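로봇 팔, 이제 장난감 정리쯤은 맡겨도 될까… 우레틀리 연구실의 느긋한 도전 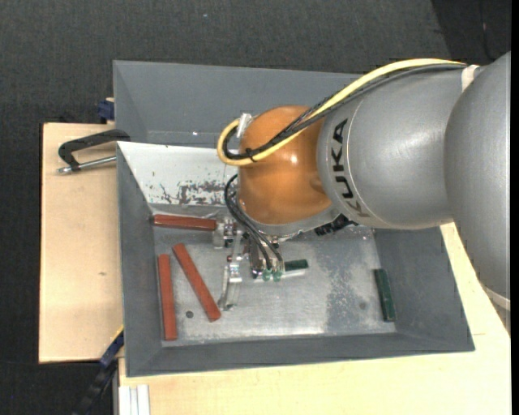

회색 트레이 안의 나무 블록 위로 내려온 KUKA 로봇 팔과 집게.

아이 키우는 집이라면 저녁마다 바닥에 흩어진 블록을 주워 담다가 '누가 이것만이라도 좀 대신 해 줬으면' 하고 한숨 쉬어 본 적이 다들 있을 것이다. 우레틀리(Uretley)의 작은 연구실 쿠클로(Cuklow)가 붙들고 있는 숙제가 바로 그 일이다. 연구실은 5월 15일 주민 공개 행사를 열고, 지난 1월부터 이어 온 블록 집기 시험의 중간 결과를 내놓았다.

지금까지 로봇이 블록을 집으려고 시도한 횟수는 모두 845번. 가장 최근에 치른 100번의 시험에서는 11번을 놓쳤다고 한다. 이만하면 꽤 잘하는 것 아니냐는 질문이 나오자 연구를 이끄는 윌바 그란스트룀 씨는 웃으며 고개를 저었다. "우리 조카는 두 살인데 저 로봇보다 훨씬 빨라요. 블록이 벽에 바짝 붙어 있거나 서로 기대어 있으면 로봇은 아직도 한참을 헤맵니다."

함께 일하는 에일리프 달그렌 씨는 가정보다 가게가 먼저일 것으로 내다봤다. 부품을 상자에서 꺼내 옮기는 일은 물건 종류가 정해져 있어 그나마 수월하지만, 집 안에서는 양말 옆에 숟가락이 있고 그 밑에 또 퍼즐 조각이 깔려 있으니 이야기가 전혀 다르다는 것이다. 빨래 개기는 언제쯤 되겠느냐고 뒷줄에서 누군가 묻자 그는 "저도 집에서 기다리는 중"이라고 답해 웃음이 터졌다.

연구실은 올여름 이웃 마을 세스비(Sesby)의 철물점 한 곳과 손잡고 나사 상자와 손잡이 같은 실제 상품으로 시험을 넓힐 계획이다. 다음 공개 행사 일정은 연구실 게시판에 따로 안내된다.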